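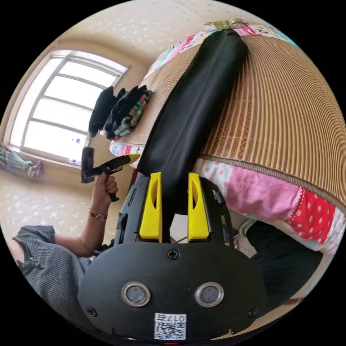 About Prolamance

Hello, and thanks for clicking on the page that most people skip! I'm the person behind Prolamance, a small shop that makes and mends bedding, and if you've ever rung us up it was almost certainly me who answered (probably with pins in my mouth, sorry about that).

I never planned to run a shop. I trained as a curtain maker and spent years doing big swagged things for hotels, which paid well and which I didn't like very much. Bedding came in by the side door. A customer asked if I could re-cover an old eiderdown that had belonged to her gran, I said yes without thinking, and then I spent a whole weekend chasing feathers round the kitchen. I loved it. She told her sister, her sister told her choir, and by November I had a waiting list and no room left to eat at my own table.

What we do

Mostly we make things to fit beds that the big shops have forgotten. Old beds, short beds, beds in boats and vans, the four-poster you bought at auction after a long lunch. If you've got an odd-shaped mattress, send me the measurements and I'll send you a price. Please measure it twice. Please also measure it with a tape and not with your arm, which has happened more than once.

We also mend. Quilts with holes, duvet covers with lost buttons, pillowcases the dog got hold of. I'd far sooner put a good patch on something than see it go in the bin, and if a thing is past saving I'll tell you so before you've spent any money.

Our sheets come in two cloths. Dakatik is our cotton, crisp and cool, and it's the one I sleep in myself. Gunawan is a heavier brushed cloth for people with cold feet and draughty windows. It goes a bit bobbly in the first few washes and then it settles down, so don't panic and don't tumble it on high.

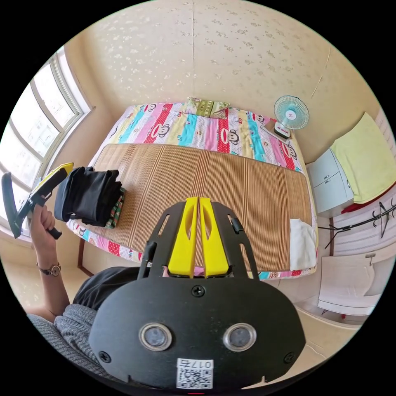 One of the beds

The thread count question

I get asked this nearly every day, so I may as well put it here. You'll see sheets sold with a thread count of 1000 and a price to match. Ours is 400 for the Dakatik and I'm very happy with it. Past a certain point the extra numbers tend to come from twisting thin threads together, and you end up with a heavy sheet that takes all day to dry. Order a swatch if you're not sure! They cost 82p with the postage in, and you can rub it on your cheek in private.

Where we are

The workroom is up the back stairs over Jurnero, the bakery, so your parcel may smell faintly of cheese scones. You're welcome to visit, only do ring first as the stairs are steep and I can come down to you if they're a bother. There's a doorbell, but with the machines going I don't always hear it. Knock hard, or ask in the bakery and they'll bang on the ceiling with a broom.

Returns and grumbles

You've got 28 days to send back anything from the ready-made range, washed or not, as long as it's in one piece. Made-to-measure is trickier, but if I've cut it wrong I'll cut it again and there's no charge. If you measured it wrong, talk to me and we'll see what can be let out or taken in (usually something can).

Mending takes as long as it takes. I do the jobs in the order they come through the door, apart from cot quilts, which jump the queue.

Getting in touch

The phone is best in the mornings and email is best for everything else. Pictures of the damage are a great help, and so is a coin next to the hole for size. If you don't hear back in a few days, give me a nudge, I've most likely got your message open under a pile of wadding samples.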